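Trurnance puts cable-sorting cell back to work after gripper service

2020-09-27

Trurnance has returned one of its cable-sorting cells to regular use after a service stop that took in the gripper, the arm wiring and the table layout. The cell was down for eight working days in September.

The stop was planned for 3000 hours of running time, but the crew brought it forward when the fingers began closing unevenly. The joints were taken apart, cleaned and greased, and two worn pins were replaced. The lead that runs along the arm was also changed and given more slack near the wrist, where the old one had rubbed.

Zadasport, which supplies the control software under the name Clonanis, reset the zero position of each finger and lowered the closing force. Braided cables had been slipping out at the old setting when the gripper took hold of more than one strand. The new values were tried on 233 picks before the cell was signed off.

The table was set up again from scratch. Bins had crept toward the arm over the summer, and on the far side it could no longer reach down at the angle it needed. Their places are now written into the setup sheet, and the operator checks them at the start of each shift. Coiled cables are to be strapped before they go on the table, with the plug left where the fingers can get at it.

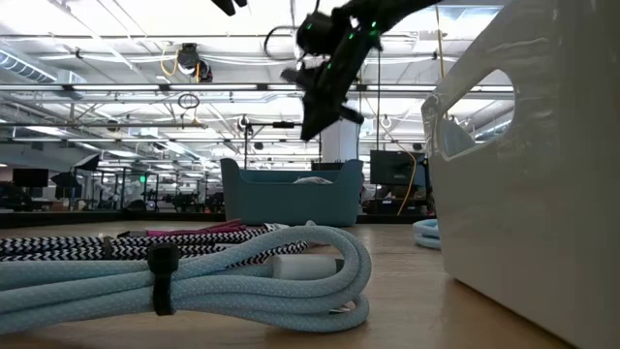 The gripper over the table, with braided cables and storage bins set out.

The daily routine is short. The operator wipes the finger pads, looks over the lead at the wrist and runs the arm through its range at low speed with the table clear. Any change in the closing time goes into the log. A full check of the joints follows every seven weeks, and spare pins are now kept in the cabinet next to the cell.

A second cell, known in the shop as Ra, is next on the service list. It has the same gripper and an older control cabinet, and Trurnance expects that stop to take around the same time. Sorting work from Ra will move to the first cell while it is down.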